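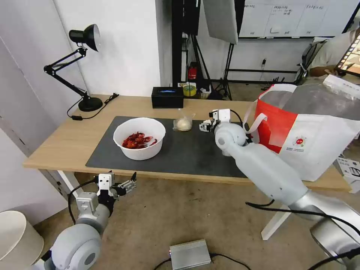

Tikton Help > Food and Drink > Eating at Your Desk

Crawfish on a work table - how to keep the mat clean and not make everybody suffer?

Print this page | E-mail this page

Posted by Dronano, June 17, 2022

Hello all. I have a question which is maybe silly, but I searched the old topics and did not find it.

We have one big table in our room with a dark gray mat on top of it. It is a work table, but we also eat there. Since April we order food together from time to time, and the favorite is red crawfish in the shell. I put them in a round white bowl and keep the other food on the same mat. My problem is the juice. When you open a crawfish it jumps everywhere, and the mat keeps a greasy shine and a garlic smell until the next morning. The mat was 24 dollars, so I do not want to throw it away, but I also do not want to smell it.

Also, where do you put the shells? Last time I put them back in the same bowl, and then people were searching for the full ones between the empty ones. It was not very pleasant.

I have no kitchen here, only a small sink in the corridor. Please give me advice which can be done with simple things.

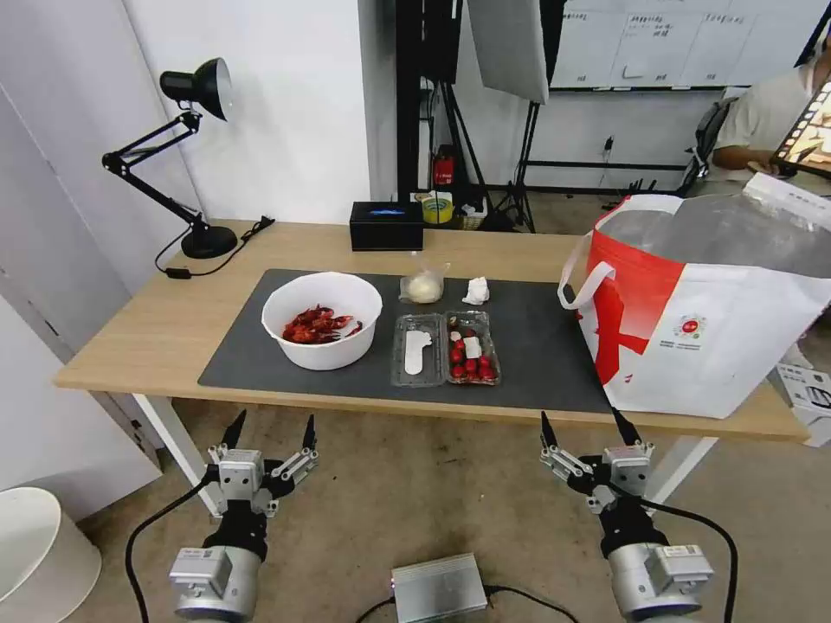 Grusport
Lay something over the mat before you open the food, this is the main point. A cheap plastic tablecloth is good, or a trash bag cut open along the sides. When everybody is finished you fold it from the corners to the middle, with the shells inside, and it goes straight to the trash outside the building. Do not leave it in the room bin overnight! I did this once.

For the shells, take a second bowl, and please a wide one. A deep narrow one fills up in the middle and then the shells fall out. If you have fruit or buns on the same table, keep the lids closed until the crawfish are gone. Garlic oil on a sweet bun is a bad surprise.

If the mat is already greasy, use warm water with a drop of dish soap and a soft cloth. Wipe it two times with soap and one time with clean water, then dry it. Test a small corner first - some mats lose their color.

E-mail this answer

Yazzie
just eat outside

Tikton
I agree with Grusport about the cover. For the smell I can add one thing. After washing, I sprinkle baking soda on the mat, leave it for one hour and then wipe it off with a damp cloth. It helped with mine, which is rubber. I do not know how it works on fabric.

For the hands, rub them with a slice of lemon before the soap. And move the lamp and its cord farther from the bowl if you can. The juice flies more than you think, and cleaning a lamp cord is boring work.

Print this answer | E-mail this answer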